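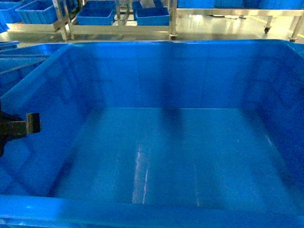

主题:Re: [料箱拣选] Brellik 套件试用,有人跑过整班吗?

赶时间,想到哪写到哪,错别字见谅。下午还要回去看夜班交接,先把能答的答了,答不全的晚点补。

先说我们这边的条件,不然后面的话没法对照。深箱,蓝色塑料的,料是小五金加一部分袋装件,人从前面的工位把料倒进去,机器往外拣,放到旁边的浅箱里。Brellik 的套件我们租的是带手、带头部相机、带软件授权的那一档,臂是自己的。集成找的 Pisharody,调度用 Enon。跑到现在一共 9 种料。不是他们演示用的那几种,是我们自己的。

下面逐条回,原文留着。

> 7月22日 星期一,列表来信写道:
>
> 各位好,潜水很久,第一次发。
>
> 我们在看 Brellik 的料箱拣选套件,销售给的资料很漂亮,演示也看了,演示里的箱子是满的,料是单一的方盒子,光线是展厅的光。我们的现场不是这样。箱子深,塑料的,反光,料杂,一个班里要从满箱拣到空箱,中间还会有人往里补。想请教几个问题:
>
> 一,箱底那几个料到底能不能拣干净?资料里写"支持清箱",没有写怎么定义清箱。
>
> 二,反光的箱子对识别影响大不大?需不需要换箱子或者贴膜?
>
> 三,夹爪和箱壁会不会磕?我们的箱壁比较高,臂要伸进去。
>
> 四,软件授权怎么算,换料要不要重新付钱?
>
> 五,集成谁做的,值不值?我们自己有一个电气一个软件,理论上能自己上。
>
> 六,有没有人拿它跟 Iker 比过?Iker 报价低一截,但是网上几乎找不到用户的话。
>
> 另外老板问我能不能直接替掉一个班的人。我知道这个问题不好答,但是我得回他点什么。
>
> 先谢过。

好,一条一条来。

> 一,箱底那几个料到底能不能拣干净?

能,但看你怎么算"干净"。

他们的"清箱"是这个意思:连续几次识别没有候选目标,就报箱空,换箱。注意,是"没看到目标",不是"没有料"。这两个在合同里差很多,我们验收的时候为这个吵了半天。最后写进去的说法是:报空之后人工复核,箱内有残留即记一次失败,不管相机看没看见。你们签之前一定把这句写死,销售会说"行业惯例",别理。

我们验收跑了 1,000 次抓取,失败 11 次,这里面抓空、抓掉、报空有残留都算。数字看着还行吧。可是分布很难看,大部分集中在快见底的时候,满箱的时候它几乎不出错。所以你问供应商要成功率,一定要分段要:满箱一段,半箱一段,见底一段。只给一个总数的,当没给。

残留都留在哪呢,靠壁的地方,尤其是底和壁交界那一条圆角。小件滑到圆角上会斜着立起来,相机从上往下看只看到一条边,置信度低于阈值就跳过去了。阈值调低可以,调低以后它会去抓影子和划痕,就是箱底旧划痕,真的去抓,夹一下空的,再夹一下空的,然后报警。我们来回调了好几天,最后是分段阈值:判断箱里剩料少了才放低,并且限制重试次数。这个功能软件里有,菜单藏得很深,手册里一句带过。叫"末段策略",在料箱模板的高级页里面,不在任务页。第一次找的时候我们还给支持发了邮件问,等了两天。

还有个土办法,箱子下面垫一个小角度,料自己往一边靠。有用。副作用是料全挤在一条壁跟前,夹爪进去的空间就小了。试过,后来撤了,换回平放。你们料如果是圆的会滚的,可以考虑,方的别折腾。

空箱基准这个要单独说一句。换一批箱子,先拿空箱采一遍,每种箱型都要采。他们工程师来调试时采了一次就走了,没有交代换箱型要重采。我们后来混进来一批老箱子,底面磨花了,误抓一下子多起来,查了一整个白班,最后是夜班的人说了一句箱子不一样。重采完就好了。采的时候手别停在箱口上方,先退到待机位再拍,基准里混进夹爪的话后面会老在那一块识别不到东西。我们犯过。

> 二,反光的箱子对识别影响大不大?

大。但没到要换箱子的程度。

顶灯在箱底会拉出一条一条的亮线,位置跟着箱子和相机的相对位置走。深度图在亮线那里是洞。洞里如果正好有个小件,就没了,看不见。袋装件更麻烦,袋子自己也反光,跟箱底的反光叠一起,分不出来谁是谁。

试过的办法,按有用的程度排:

换拍照位。同一箱拍两个角度再合,亮线会挪开,洞能补上大半。代价是节拍,每次多拍一张多等一下。我们只在末段开双拍,前面满箱不用。

调曝光。多重曝光软件自带,打开就行,但是默认是关的。为什么默认关,不知道。

遮光。在工位上面吊了一块漫射板,便宜,当天见效。后来被天车的同事投诉挡视线,挪了两次位置,现在凑合。

贴膜。别贴。哑光膜贴箱底,料磨几天就起边,起边以后夹爪会把膜夹起来,连膜带料一起提。换箱清洗也过不去。

偏振片。Pisharody 推荐的,单卖,不便宜,装上以后整体变暗,曝光得拉长,节拍又回去了。我们退了。可能你们料不一样会有用,可以要求借来试一周,别直接买。

颜色的话,蓝箱对我们的料还算友好,金属件在蓝底上分得出来。蓝色包装的件就完了,我们有一种内袋印蓝的,单独转人工拣了,不跟它较劲。你们先把料里跟箱子同色的挑出来看看占多少,这步在家就能做,不用等供应商。

地面反光也有一点影响,相机朝下倾的角度不够大的话,箱口外面那片亮地会进画面,自动曝光被它带偏,箱里就暗了。把曝光的测光区域锁在箱口以内,设置项叫 ROI 测光。这个也是默认全画面。默认值的问题真的多,建议你们第一天什么都不干,先把默认值过一遍。

> 三,夹爪和箱壁会不会磕?

会。我们磕过,不重,没坏东西,停机复位。

他们的碰撞模型里箱子是理想的长方体,直壁。现实里塑料箱壁是斜的,边是圆的,装重了还会往外鼓,空了又缩回来。模型里明明有余量的地方实际没有。做法是把箱壁模型往里收一圈。收多了靠壁的料就抓不到,收少了就磕。没有标准答案,一点点试,从大往小收,别反过来。

手的外形也要重新量。出厂模型只包了夹爪本体,后来加的转接件、线缆夹、我们自己装的防护套,全都不在里面。第一次磕就是线缆夹挂到箱沿。自己加了东西就自己更新模型,Pisharody 那边说这不在他们范围里,翻合同确实没写。。。

指尖他们给两种,平的和带唇的。贴底拣薄件用带唇的好很多,抠得起来。平的夹块状件稳。一天换来换去太烦,我们就定带唇的,块状件的夹持力稍微调大。袋装件夹口袋边,夹中间会滑。

旁边相邻的箱子也要建进去。我们工位是几个箱子挨着放的,开始只建了当前拣的那个,臂抬起来往旁边走的时候差一点扫到隔壁箱沿。软件里可以加静态障碍,就几个方块,半小时的事。建完记得存到工位模板里,不然重启以后没了,问我怎么知道的。

箱子定位也提一句。地上画线让人对着放,是不够的,人放箱子每次都差一点。要么做硬限位,要么每换一箱跑一次箱体定位。我们两个都做了,限位是自己焊的,定位每次换箱自动跑。只做定位不做限位,有时候箱子歪得太多,臂够不到远角,它也不说够不到,它就说没有目标,报空。看日志才看得出来是够不到。这个报法我提过建议,说下个版本改,等着。

> 四,软件授权怎么算,换料要不要重新付钱?

授权按工位,按年。换料不另收钱,但是"料件模型训练"如果让他们做,是收钱的,按件。自己做不收。自己做也不难,工具就在套件里,拿几十个件扔进箱子里拍一轮,点点框框,挂一晚上,第二天能用。第一种料我们花了好几天,后面熟了一天一种。袋装件慢一些,要多拍。

有一个坑,Enon 那边的接口另算授权。套件自己带一个简易调度,单工位够用,你要接上位系统、要接换箱、要跟别的设备对信号,就得上 Enon 的接口包。报价单里它在第二页,叫"可选"。我们以为真的可选,后来发现不买它换箱信号都得自己写。自己写也行,协议是公开的,文档写得还可以。你们有一个软件的话我倾向自己写,省下来的钱买备件。

断网的事情也问清楚。授权每隔一段时间要联网校验一次,我们车间网是隔离的,要走离线文件,一年换几次,忘了换就停。日历上设提醒。一月份那次就是放假前没换,开工那天早上全部红灯,支持电话没人接,等到下午。这个账我记着呢。

保修范围:夹爪指尖算耗材,不保。指尖我们磨得比想的快,箱底就是块砂纸,贴底夹一次蹭一次。备货多备几对。相机保,线缆说保,实际上说我们弯折半径不对,扯了一轮,最后给换了,下不为例那种口气。

> 五,集成谁做的,值不值?

Pisharody。值不值,一半一半。

机械和安全那部分值。围栏、光幕、急停回路、风险评估的文件,这些我们自己弄要弄很久,他们有现成的模板,现场来的人也懂。安全这块不要省,谁劝你省都别听。

视觉和工艺那部分不太值。来的工程师对 Brellik 的软件还没我们现在熟,末段策略他不知道,测光区域他也不知道。调完走了,说达标,他那个达标是满箱达标。前面说过的分段验收,就是从这来的教训。

你们有电气有软件,我的建议是拆开买:安全和机架给集成商,视觉自己来,留一笔支持的钱按天叫 Brellik 原厂的人。原厂按天的贵,但是来的人真会。我们叫过一次,一天解决了三个卡了很久的问题,其中一个是相机支架有点松。对,螺丝。

验收条款我们用的大概是这几句,抄去改:
料件用甲方现场料,混放比例由甲方定。
箱子用甲方现场箱,新旧都要有。
满箱、半箱、见底分段统计,每段单独达标。
报空后人工复核,有残留记失败。
每次需要人进围栏都记一次停机,不论时间长短。
灯光按现场实际,白班夜班各跑一次。

最后一条别嫌麻烦,我们夜班只开一半灯,跑出来跟白班差别不小。

> 六,有没有人拿它跟 Iker 比过?

比过一点,不算正式。Iker 借给我们一套样机,放了不到两周,只跑了我们料里最简单的两种,下面的话你打折听。

手比 Brellik 的轻,进深箱舒服,磕得少。软件界面干净,上手快,空箱基准换箱会自己提醒你重采,这点我很喜欢,Brellik 抄一下行不行。

识别弱一些。反光处理没有双拍合成,只有一个曝光滑条。见底那一段明显吃力,老报空。料简单都这样,袋装件我们就没敢往下试。

训练料件必须上传到他们那边做,本地做不了。我们的料有客户图纸,过不了保密那关,到这里就停了。你们如果没有这个限制,可以认真看看,价格确实低。

支持响应快,当天回。也可能是因为我们当时是潜在客户,你懂的。

没拿到 Iker 的分段数据,要了两次,给的都是总成功率。列表里如果有人有,贴一下。

> 另外老板问我能不能直接替掉一个班的人。

不能。至少我们没有。

节拍上它比人慢。我们这个工位稳定下来是每小时 96 个循环,熟练工手快的时候甩它一截。它的好处是后半夜还是这个速度,以及没人愿意干那个弯腰掏深箱的活。我们原来这个岗位一直留不住人,掏箱底腰受不了,这个才是立项的理由。现在是一个人看几个工位,补料、换箱、复核空箱、处理报警。人还在,活换了。

你回老板的话,可以拿这几样去算:夜班加班费、岗位流失重新培训的钱、腰伤的工时。别拿"替几个人"去算,算出来不好看,后面兑现不了你还得背。

还有一个隐性的,复核空箱的人。开始以为不用留,后来客户投诉少件,查回来是报空的箱里有残留,又把复核加回来了。复核很快,低头看一眼的事,但得有人低那个头。把这个人力算进去。

补几条你没问的:

箱子清洁。箱底有碎屑、纸角、标签残胶,它都可能当目标。我们现在换箱前倒扣磕一下,加气枪吹。吹完再进工位,别在相机底下吹,镜头会脏。镜头每班擦一次,写进点检表。

周转顺序。空箱和待拣的满箱别放同一台推车上,我们有人推错过,机器对着空箱报了一串空,上位系统以为那一批全拣完了,库存全乱,对了一晚上帐。现在空箱走一边满箱走另一边,换箱后如果第一拍就判空,强制停下来叫人。这个逻辑自己在 Enon 那层加的,套件里没有。建议你们也加,几行的事。

日志。默认只存几天,存满覆盖。出问题回头找的时候往往已经没了。外接个盘,把失败那次的图全留着。我们后来自己训练用的料件图,一大半就是从失败图里挑的,比专门摆拍的好用。

版本。别在生产的机器上追新。上一个大版本升完,料箱模板的格式变了,旧模板能打开,箱壁收进去的那圈余量被清零了,没有任何提示。还好升完是空跑的。升级前导出,升级后逐项对。

培训。原厂给两天,内容偏演示。让操作工去,别只让工程师去。我们第一次只去了工程师,回来转述,转述漏了复位顺序,夜班按自己的理解复位,臂从箱里斜着出来,蹭了箱沿。后来自己写了一页纸贴在围栏上,先抬后退,字写很大。

噪音可以,不用管。气源要干,有水夹爪会发涩,前面加个过滤。

续不续租还没定。我个人偏向续,换成两年的,条件是他们把"够不到"和"没目标"两个报警分开,这个已经写在续租意见里了。财务那边想让我们再看看 Iker 的新款,说是本地训练快有了,没见到实物之前我不评价。

你们如果能发一下料的尺寸范围、箱深、有没有袋装、夜班开不开全灯,我可以拿我们的模板先给个参数起点,不保证合用。模板文件太大列表发不了,私信我地址。

哦对,双拍和末段策略同时开的时候,重试次数要重新设,两个菜单里各有一个重试次数,是相乘的关系。不改的话它能在一个空箱上面折腾很久才肯换。先写到这,交接去了。

--
退订或修改接收方式请看列表首页说明。回帖请删掉不相关的引用。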